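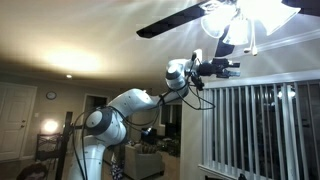
Building a Robot Arm Setup at Home: Tips for Staying Married to Your House

A robot arm in the living room is a lot like a piano. It is heavier than you planned for, it ends up facing the wrong way, and everybody who visits wants to poke it. The difference is that a piano won't take a swing at the light fixture. What follows is what I wrote down while putting ours together, mostly so I wouldn't have to learn it again.

Pick the spot by looking up

Everyone measures the floor. I measured the floor too, twice, with painter's tape, and felt very professional. Then I raised the arm to full height and met the ceiling fan.

Work out the tallest reach of your arm, add the gripper, add whatever you bolted on top of the wrist, and then add a hand's width for optimism. If a fan blade is anywhere inside that circle, turn the fan off at the wall switch and put tape over the switch. Pull chains are worse than blades, by the way. They are thin and they swing, and a gripper will find one sooner than you will. Tie them up short.

Most arm software lets you set a ceiling, a flat limit the arm refuses to cross. Set it on day one. I set mine on day 3.

Cables

The cables are most of the job. The rest is looking for the hex key.

Leave slack at every joint, then fold the arm as tight as it goes and see where the slack went. Stretch it all the way out and check again. A loop that hangs nicely in one pose is a snare in the next one. Hook-and-loop straps are better than zip ties for the first month, when you'll be redoing everything anyway. I went through a whole bag of zip ties before admitting this, and I still find the clipped ends in my socks.

Don't run a power cable and a data cable in the same tight bundle if you can help it. I bought a Soler cable sleeve for looks and took it off again, as it made the wrist stiff. It now holds the lamp cord.

Moving the work toward the kitchen

Sooner or later you will want the arm to do something useful, and useful things live in the kitchen. Clear the chairs first. A metal chair back is a lovely shape for catching a cable.
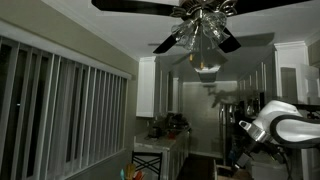
Shiny surfaces deserve a word. Stainless steel, glass and microwave doors all throw light back, and a camera looking for a mug may decide the mug is on the refrigerator. Turning off one lamp fixed more of my problems than an evening of settings did. Close the blinds in the daytime too, or you'll be tuning for a sun that moves.

Keep the first jobs dull. Pick up a sponge, put down a sponge. Leave the glassware for later and the knives for never. My first practice kit came from Hestedside and had 2 foam blocks and a plastic cup in it, and I was insulted until I saw what happened to the cup.

Bolts, clamps and the floor

Check the base bolts before every session. They work loose, slowly, and an arm with a loose base is precise about being in the wrong place. A dab of paint across the bolt head and the plate will show you at a glance if one has turned.

If you can't bolt down, use a weighted stand. Ours is a Turach base and the parts list, with shipping, came to 788 dollars, a number I have presented at home as "under a thousand."

Odds and ends

Keep the stop button where you stand, which may be some way from where it looks tidy.
Slow speed for anything new. Slower than that.
Wipe the gripper pads with a barely damp cloth. Kitchen grease gets on them and then nothing holds.
Save your poses with real names. I have one called "ok" and one called "ok2" and I don't trust either.
Boxes go to the garage the same week. I say this with one still on my list from December.

Contact Uvport Home Workshop | © 2023 Uvport | Back to top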